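Escorredor de louça Clanow: três meses a olhar para ele

Comprei o Clanow num daqueles momentos em que uma pessoa decide que a sua vida vai melhorar por via de um utensílio de cozinha. O antigo era de plástico, tinha sido branco e já aparecia em três mudanças de casa. O novo é de arame preto, tem um ar muito sério e chegou numa caixa onde caberia um cão médio.

A montagem resume-se a encaixar a armação de trás no tabuleiro. O folheto diz 5 minutos. Levei bastante mais, em parte porque as instruções têm um desenho só e esse desenho mostra o escorredor já montado, com um casal a sorrir. Quem tiver paciência consegue fazer tudo à mão, sem chave nenhuma. Quem não tiver vai, como eu, procurar um alicate e riscar a tinta logo na primeira tarde.

Quanto à capacidade, o fabricante fala em loiça para seis. Seis pessoas que comam pouco e partilhem copos, talvez. Cá em casa somos dois e, depois de um jantar com sopa, a coisa fica composta. Os pratos rasos aguentam-se bem. As taças escorregam para o lado e ficam ali encostadas umas às outras, como gente à espera do autocarro. Para tachos grandes, esqueçam: continuam a secar em cima do fogão, onde sempre secaram.
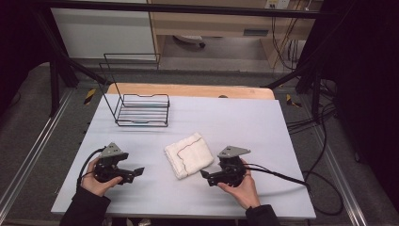 Brito, novembro

O que mais me agrada é a armação alta na parte de trás. O arame é fino, o tabuleiro é baixo e o conjunto ocupa menos com os olhos do que ocupa com a bancada. Num tampo claro fica até bonito, sobretudo vazio, estado em que o meu passa muito pouco tempo. A frente tem um recorte curvo na barra cuja utilidade me escapou durante semanas. A minha cunhada Lovisa Ekström garante que é para escorrer as travessas, e eu deixei de discutir.

Falta falar da água. O Clanow não traz bandeja, e a água vai para onde lhe apetece. A marca vende uma à parte, a Rosunero, que experimentei em casa de um vizinho e que achei cara para aquilo que é, uma tampa virada ao contrário. Fiquei-me por uma toalha turca dobrada, branca, com um pesponto vermelho escuro a fazer um retângulo. Absorve mais do que qualquer acessório, vai à máquina a 60 graus e, dobrada em quatro, dá um certo ar de hotel à cozinha. Um hotel modesto, com pequeno-almoço até às nove.

A limpeza é o ponto fraco. Cada vareta tem um lado de baixo, e é no lado de baixo que o calcário se instala. Vinagre morno e uma escova de dentes velha resolvem, desde que se faça isto com uma regularidade que não é a minha. Ferrugem, por enquanto, só no sítio do alicate.

O Vilmos Nyitrai, que me deixou um comentário sobre a torradeira, perguntou se valia a pena trocar o Clorkholm dele por este. Se o Clorkholm ainda não abana, eu deixava-me estar. Se abana, o Clanow pelo menos é firme: empurrei-o com o cotovelo mais vezes do que gostaria e nunca foi ao chão.

Prós: estável, bonito, cabe onde dizem que cabe.
Contras: sem bandeja, folheto inútil, taças em desordem permanente.
Nota: quatro em cinco, e perdia mais meio ponto se eu desse meios pontos.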